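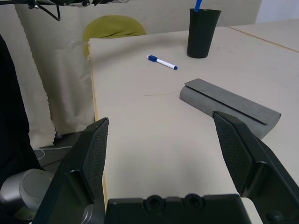
I lost my sense of direction somewhere in my forties, and I blame my phone. I used to be the one in the passenger seat with the map across my knees, calling out turns and being unbearable about it. Now I need the little blue dot to get me home from the dentist.

So in August I went to Trisberg for 3 days and left the maps app switched off. My friend Siiri Kokkonen thought this was hilarious and offered to track me, just in case. I said no (and then checked that she could, from the station).

The first afternoon was awful! I walked uphill for an hour looking for a guesthouse called Lolora, which was at the bottom of the hill, next to the bus stop where I had started. The owner, Eilidh Gourlay, drew me a map on the back of a receipt -- church, bakery, bridge, big ugly bank -- and told me to stop reading street names.

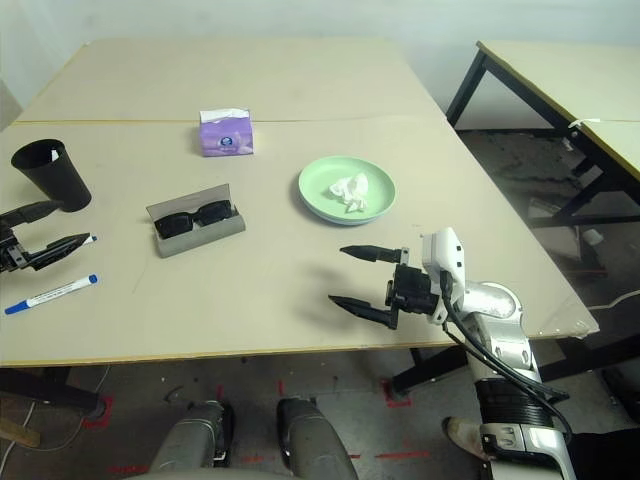 Street names had been my whole plan. But by the second morning I was steering by the bank like a sailor, and I found my way to breakfast without asking anyone. I got lost again right after, in the lanes behind the market, and had a very good plum cake while I was at it.

I'm still bad at this. Back home I took the number 44 bus the wrong way and stayed on to the end of the line, partly out of pride. There's a nice park out there. I've been back twice, and the second time I walked.

Search this site
Enter keyword
Go

Related stories
A slow weekend in Wernia
The night train, with two kids and one sandwich
Why I still send postcards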